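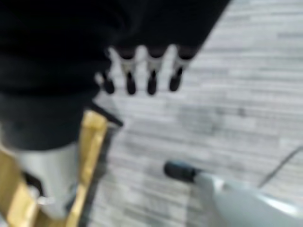 Setting up your Fuvholm dehumidifier is a pleasant half hour's work, and we'd like you to take the whole half hour over it, with a cup of coffee if that helps. Damp air gets into a house slowly and it leaves slowly too, and most of the letters we receive in the first few weeks come from folks who switched the machine on in a hurry and set it in a corner behind the drapes. Before you even open the carton, take a walk through the room and look for cloth. Black fabric with soft folds and deep creases, like the piece in Fig. 1, can hide a musty patch for a whole season before you catch it with your nose. Shake such things out, hang them with a little air on both sides, and then come back to us for Step 1.

Print this section | E-mail this section

SECTION 3: CHOOSING A SPOT AND FIRST START

Before you begin

You will need the dehumidifier, the water bucket (it travels inside the machine, so don't go hunting for it in the carton), the drain hose if you plan to use one, a soft dry cloth, and a humidity gauge if you own one. The machine weighs 46 pounds with its bucket empty. Please ask a friend to take the other side if you are going up or down stairs.

CAUTION: Keep the machine upright while you move it. If it has been lying on its side, even for the ride home, stand it up and let it rest overnight before you plug it in. The oil in the compressor needs that time to settle back where it belongs.

1. Lift the machine out by the two side grips. Peel off the blue tape from the lid, the bucket and the louver. There are usually one or two strips we've put where you won't think to look, so run your hand around the back as well.

2. Pull the bucket straight toward you and take out the foam block. The float inside the bucket should move up and down freely when you nudge it with a finger. Slide the bucket home again until it clicks.

3. Wipe down the grille and then, while you have the cloth in your hand, go around the room and dust the things near where the machine will stand. The fan moves a good deal of air, and whatever is sitting on the furniture today will be in your filter tomorrow. Grooves and slots want an old toothbrush, and a bit of patience.
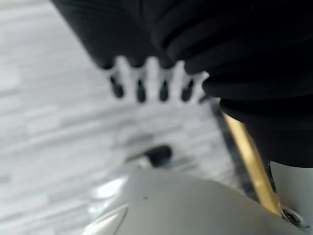 Fig. 2. Black ridges over a white comb-like piece: dust likes narrow grooves and slots.

4. Choose your spot. The machine pulls air in at the back and sends it out at the top, so it wants at least 17 inches of open space behind it and plenty of clear air above. A hard, level floor is best. On thick carpet the casters sink and the bucket may not seat properly, which will bring on the red light when there's no water to speak of.

NOTE: Keep upholstered chairs and throw pillows out of the direct stream of dry air. It won't hurt them in an afternoon, but you will find it uncomfortable to sit in, and you'll be tempted to turn the machine off. If the only good spot is next to your favorite chair, turn the louver toward the middle of the room.
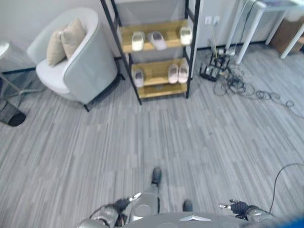 5. Plug the cord directly into a grounded wall outlet. Please don't use an extension cord or a power strip, however short, and don't run the cord under a rug where feet will wear at it.

6. Press POWER. You'll hear the fan first, and then, after a few minutes, a low hum as the compressor joins in. Some people find the second sound startling at bedtime. You do get used to it, and a folded towel under the casters will not make it quieter, though we are asked this often.

7. Set the humidity. Press the droplet button until the display shows 50. That is a comfortable number for most homes. In a basement that has been shut up all winter, you may see a reading close to 100 when you first switch on, and it can take several days to come down. Leave the doors and windows closed and let the machine get on with it.

8. Empty the bucket when the red light comes on. The machine stops by itself, so there is no danger of a flood if you happen to be at the store. Pour the water down the sink or on the flower beds, but don't drink it, and don't give it to pets.

Entryways, closets and places where shoes are kept

Our service man Booker Zamora has looked into more damp closets than anyone we know, and he always asks to see the shoes first. Footwear goes onto a shelf at the end of the day still holding the weather, and the shelf is very often tucked under something else, with its back to a wall or a box and hardly any air going through.

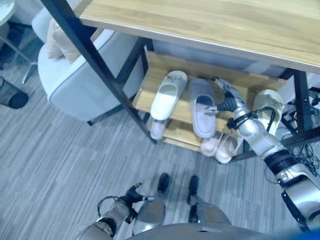

If you have a spot like this at home, try rolling the machine near it for an evening or two in March, when coats and boots are at their worst, and leave a hand's width between pairs if you can spare it. Slippers dry faster lying flat and open than pushed toe first into a corner. Leather is a different matter. It should dry slowly, well away from the outlet air, with some crumpled newspaper inside.

CAUTION: Never drape shoes, socks or towels over the top grille. Covering it makes the compressor run hot and will shut the machine down.

If you're using the drain hose

The hose threads onto the brass fitting at the lower back, hand tight only. It must run downhill all the way to the drain, with no loops. The Skernow and Whitfield models share the same fitting, so an older hose may be used if it is still soft. The Bratberg model takes a narrower hose, which is sold separately.

Questions about this section may be sent to Roland Nuttall at the parts desk. Have your serial number handy (inside the bucket bay, on the left wall, and you may want a flashlight).

Sign up for our newsletter for seasonal care reminders. You can unsubscribe at any time.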